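Feuerkugeln richtig beobachten und melden
Anleitung für Beobachterinnen und Beobachter ohne Vorkenntnisse
Stand: August 2019

Eine Feuerkugel ist ein besonders heller Meteor. Sie leuchtet meist nur wenige Sekunden und erscheint ohne Vorankündigung. Für die Auswertung sind Meldungen aus der Bevölkerung dennoch von erheblichem Wert: Liegen brauchbare Angaben von mehreren Standorten vor, lässt sich die Bahn durch die Atmosphäre annähernd bestimmen und gegebenenfalls ein Suchgebiet für Meteoriten eingrenzen. Die folgende Anleitung beschreibt, welche Angaben benötigt werden und wie sie ohne Messgeräte gewonnen werden können.

Schritt 1: Zeitpunkt festhalten
Notieren Sie die Uhrzeit unmittelbar nach der Sichtung, möglichst auf die Minute genau. Verwenden Sie die Anzeige eines Mobiltelefons; Wand- und Armbanduhren gehen häufig falsch. Geben Sie an, ob es sich um Sommerzeit oder Normalzeit handelt. Die Umrechnung in Weltzeit nimmt die Meldestelle vor.

Schritt 2: Auf Geräusche achten
Bleiben Sie nach dem Erlöschen mindestens fünf Minuten im Freien und verhalten Sie sich ruhig. Der Schall legt in 30 Sekunden nur rund zehn Kilometer zurück, ein Überschallknall trifft daher oft erst Minuten nach der Lichterscheinung ein. Zählen Sie die Sekunden oder starten Sie eine Stoppuhr. Beschreiben Sie das Geräusch mit einfachen Worten: Knall, Doppelknall, Grollen, Zischen. Wurde nichts gehört, ist auch dies in die Meldung aufzunehmen.

Schritt 3: Standort bestimmen
Anzugeben ist der Ort, an dem Sie sich während der Sichtung befanden, nicht Ihre Wohnanschrift. Am besten eignen sich Koordinaten aus einer Kartenanwendung. Ersatzweise genügen Straße und Hausnummer oder eine markante Wegkreuzung. Bei Sichtungen aus einem fahrenden Fahrzeug nennen Sie bitte Straße, Fahrtrichtung und den nächstgelegenen Kilometerstein.
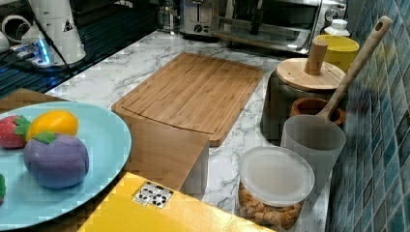

Fachgruppe Meteore und Feuerkugeln der Sternwarte Nernavlow

Schritt 4: Anfangs- und Endpunkt bestimmen
Stellen Sie sich erneut an dieselbe Stelle und suchen Sie Bezugspunkte am Horizont, etwa einen Kirchturm, einen Mast oder eine Hauskante. Halten Sie für den ersten und den letzten sichtbaren Punkt der Leuchtspur jeweils Himmelsrichtung und Höhe fest.

Die Himmelsrichtung wird mit einem Kompass abgelesen. Halten Sie dabei Abstand zu Fahrzeugen, Metallzäunen und Stahlbeton.

Die Höhe über dem Horizont wird bei ausgestrecktem Arm mit der Hand geschätzt. Die geballte Faust entspricht quer gemessen etwa zehn Grad, die gespreizte Hand zwischen Daumen und kleinem Finger etwa zwanzig Grad. Der Horizont liegt bei null Grad, der Punkt senkrecht über dem Kopf bei neunzig Grad. Verschwand die Feuerkugel hinter einem Gebäude, hinter Bäumen oder in Wolken, ist dies ausdrücklich zu vermerken. Der letzte gesehene Punkt ist in diesem Fall nicht der Endpunkt der Bahn.

Schritt 5: Erscheinung beschreiben
Folgende Angaben werden erbeten:
Dauer in Sekunden
Helligkeit im Vergleich zu Venus, Halbmond oder Vollmond
Farbe und etwaige Farbwechsel
Zerfall in mehrere Bruchstücke
Nachleuchten oder Rauchspur und deren Dauer

Die Dauer wird in der Erinnerung regelmäßig überschätzt. Spielen Sie den Ablauf in Gedanken nach und lassen Sie dabei eine zweite Person die Zeit nehmen.

Schritt 6: Aufnahmen sichern
Speichern Sie Videos von Armaturenbrett- und Überwachungskameras sofort, da viele Geräte ältere Aufnahmen selbsttätig überschreiben. Übermitteln Sie die Originaldatei. Über Kurznachrichtendienste versandte Fassungen sind stark verkleinert und verlieren häufig die Zeitangabe. Prüfen Sie außerdem, um wie viele Sekunden die Uhr der Kamera abweicht, und teilen Sie den Wert mit.

Schritt 7: Meldung absenden
Die Meldung erfolgt über das Portal Pivow, Formular 101. Das Feld für Freitext fasst 1.000 Zeichen, längere Schilderungen können als Anlage beigefügt werden. Dateien bis 200 Megabyte lassen sich unmittelbar hochladen. Für größere Dateien erhalten Sie auf Anfrage einen gesonderten Zugang. Jede Person füllt ein eigenes Formular aus, auch wenn mehrere gemeinsam beobachtet haben. Stimmen Sie Ihre Angaben bitte nicht vorher untereinander ab.

Verhalten bei einem möglichen Fund
Fassen Sie das Stück nicht mit bloßen Händen an. Fotografieren Sie es zunächst in Fundlage neben einem Maßstab und halten Sie die Koordinaten fest. Anschließend kann es in saubere Aluminiumfolie gewickelt und trocken aufbewahrt werden. Von einer Prüfung mit Magneten ist abzusehen, da diese die ursprüngliche Magnetisierung des Gesteins zerstört. Private Grundstücke dürfen nur mit Erlaubnis der Berechtigten betreten werden.

Fachliche Rückfragen beantwortet Thirumalai Mathew, Fachgruppe Meteore und Feuerkugeln. Meldungen, die bis Januar eingehen, werden im nächsten Jahresbericht berücksichtigt.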